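Picking up a soft toy is still hard work for a robot, says firm behind tidying trial

Household robots that can clear a room by themselves remain some way off, according to a company that has spent the summer trying to teach machines to put things in a basket.

Tuvik, which develops software for robot arms, published results in August from a trial of simple tidying jobs. Its system, called Flamulard, was asked to pick up one object at a time from a table and place it in an open basket. With hard objects such as blocks, cups and plastic tubs, it succeeded in 86 per cent of attempts. With soft ones, including cloths, socks and plush toys, it managed 50 per cent.

The company had set itself a target of matching the two figures by the end of the year. It has now dropped that date and has not set another.

"A block has the same shape every time you meet it," said Lina Issa, who leads the trial. "A soft toy that has been dropped on a table could be any shape at all. The system has to find an edge or a lump that will hold, and then it has to keep hold of it while everything else flops about."
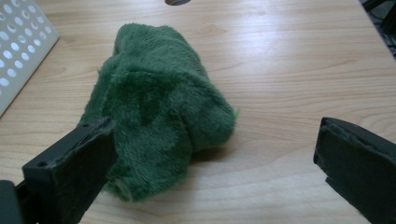
A piece of green plush on a wooden table, with the black fingers of a hand-held gripper on either side.

Flamulard learns from recordings of people. Workers hold a gripper in each hand and do the job themselves, using the two fingers of the gripper in place of their own. Cameras record each attempt, and small plates printed with dots help the software to work out where the grippers were at every moment. The same kind of fingers are then fitted to a robot arm, which tries to repeat what the people did.

The firm says it used 1,415 recordings in the trial. Most last less than a minute. Hard objects made up the greater part of the early sessions, and Issa said this partly explained the gap in the results. More soft items were added in July, when it became clear how far behind they were.

People are quick at the work even when they are limited to two stiff fingers. A new worker usually needs a morning to stop dropping things, Issa said, and by the afternoon can clear a table at close to normal speed. The arm is a good deal slower. It took an average of 50 seconds to deal with a cloth, and that figure leaves out the attempts that failed.

Most of the failures fell into two groups. In the first, the fingers closed on the very top of the fabric and slid off as the arm rose. In the second, the item was lifted but did not come away cleanly when the fingers opened over the basket, so that part of it was left hanging over the rim. Tuvik counted both as failures. Issa said a parent with a full basket of washing might be less strict about the second.

Long pile is a particular nuisance. The cameras see the tips of the fibres and the software takes them for the surface, but there may be nothing firm until the fingers have pushed well past them. Closing harder helps a little. It also raises the risk of pulling at seams or at stitched-on eyes, and the company has put a limit on how hard the arm may squeeze.

Colour has made less difference than expected. Dark fabrics were thought likely to cause trouble, as folds are harder to pick out in shadow, but the results for dark and pale items were close enough that the firm has stopped sorting them separately. Bright light bouncing off a table top was more of a problem, and some sessions were repeated with the lamps turned down. 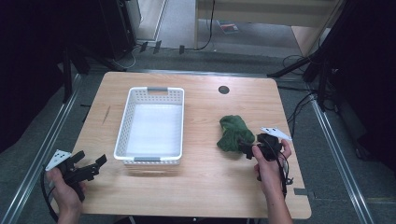
Shops show more interest than homes

Tuvik had planned to offer Flamulard first for the home. It now expects that shops and laundries will be the first to use it, if anyone does.

Dinesh Chowdary runs the stockroom at Shboul, a family-owned shop selling toys and bedding, and has been advising the firm on what he would want from such a machine. At the end of each day his staff collect items that customers have left in the wrong place, sort them at a table and put them back in the right baskets. He had one evening's worth counted for the trial, a Friday, and the total came to 245 items. More than half were soft.

"It takes two people the best part of an hour and they would both prefer to be at home," he said. "If a machine could do the first sort overnight I would be glad of it. I don't need it to be fast. I need it to be finished by eight in the morning."

At the present rate it would not be. Chowdary was shown a demonstration of the arm last month and said he had been impressed by how it handled boxed jigsaws and building bricks. He was less taken with its efforts on a row of bears, several of which ended up on the floor.

"Somebody has to go round after it," he said. "At the moment that is the same somebody who would have done the job in the first place."

He has asked for two changes. One is that the machine should leave an item alone after two failed tries and move on to the next, so that staff find a small pile of awkward things in the morning and the rest done. The other is a signal of some kind when the basket is full. In the demonstration the arm carried on placing toys on top of a heap until they rolled off.

Issa said the first change had already been made. The second is harder, as a heap of soft toys settles when more are added and a basket that looks full may not be. The team is looking at weighing the basket as a simpler answer.

Folding has been put to one side. An early version of the plan had the arm folding tea towels as well as moving them, and the team spent several weeks on it before deciding that picking up had to come first.
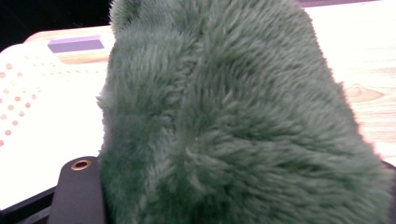

The next round of recordings will be made up entirely of soft items. Workers have been asked to vary how they pick things up, taking a toy by the middle on one attempt and by a limb or a corner on the next, and to start with the item in a different heap each time. They have also been told to keep any recording in which they fumble and recover. In the first round these were thrown away as mistakes, and the arm had nothing to copy when its own grip began to slip.

The basket will be moved about too. For most of the trial it stood on the same side of the table, and the arm did noticeably worse when it was turned round or shifted a short distance. Issa described this as an oversight and said it had cost the team a fortnight.

A softer covering for the fingers is being tried at the same time. Rubber grips plush well but tends not to let go of it, and it collects fluff, so that the hold gets worse over a long session unless somebody wipes it. A ridged plastic has done better so far. The firm has not published figures for either.

Asked when a household might be able to buy a machine that clears the living room floor, Issa said she would not give a year. The floor itself is a separate problem, she said, as the trial has been done only at a table, with good light and one item out at a time. A real room has things under other things, and a dog.

She does expect a shop version to be ready for testing outside the firm's own premises before a home version. It would work at a fixed table, behind a barrier, when staff have left for the day. Tuvik is in talks with Shboul about placing one there for a month, although no terms have been agreed and Chowdary said he would want to see the soft toy figure rise a long way first.

"Eight out of ten and I'd clear a corner for it," he said. "Five out of ten, I'll keep paying the overtime."

Results from the second round are expected in the new year.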